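Tuesday at the Stulerley Open Day

I had been promising myself a visit to the Stulerley workshops for years, and this November I finally caught the bus out there with my flask and my good shoes, which turned out to be a mistake as the path from the stop is mostly puddle. Never mind! Thulani Ngubane was at the door with a tray of shortbread, and within two minutes I had been steered down the corridor to the room I liked best of the whole day, the one given over to tableware and serving pieces.

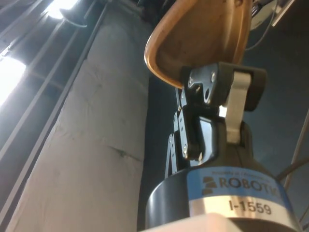
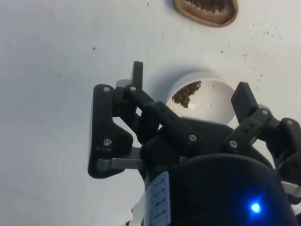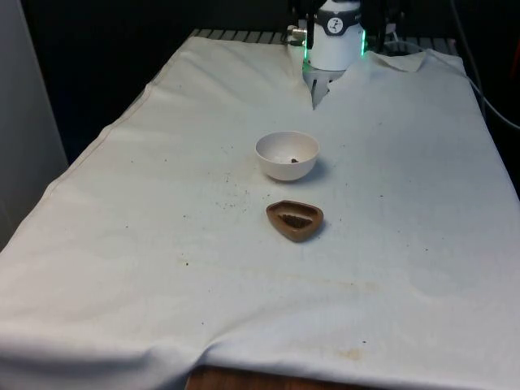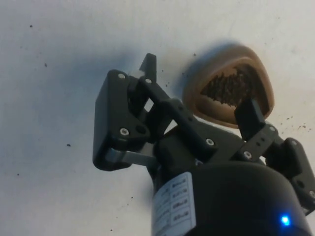
The tableware room at Stulerley. The little white cup and the tan dish with the brown granules are in the second picture, the white bowl on its cloth in the third.

I have a weakness for small dishes (my kitchen cupboards will confirm this), so I was happy to stand and look for a good long while. What caught my fancy first was the curved piece with the warm orange-brown finish, rather like a shell, with a lighter line running along the rim. It had a few scuffs and speckles on the inside, and I liked it all the more for them. I have a salad bowl at home in much the same state and wouldn't swap it for a new one.

The tan dish is a friendly shape too, a rectangle with its corners softened and a raised beige rim, deep enough to keep its filling where it belongs. Not all of the brown stuff had stayed put, mind you, and there were crumbs scattered over the white table that made my fingers itch for a dustpan. The white cup beside it is as plain as can be, smooth and glossy, the sort of thing you could use every morning for twenty years.

I did like the bowl on the big off-white cloth as well, creases and all. My mother would have had the iron out.

Rostam Arabzadeh gave the talk at half past two, to 22 of us squeezed onto benches, and he is a lovely speaker once he forgets about his notes. He told us the Mundero store next door has 4000 pieces on its shelves, everything from egg cups to soup tureens, and that the Onyeka range was named after the lady who drew the first sketches for it. I asked whether the tureens were ever for sale and was told, very kindly, no.

Tea was in the Brorden room, up a flight of stairs with a good solid handrail. There was lemon cake and a fruit loaf, and I had both. I got talking to a couple who had driven over with their grandson, and we stayed so long comparing butter dishes that the chairs were being stacked round us.

Entry is free and the car park is small, so do take the bus if you can. Wear boots.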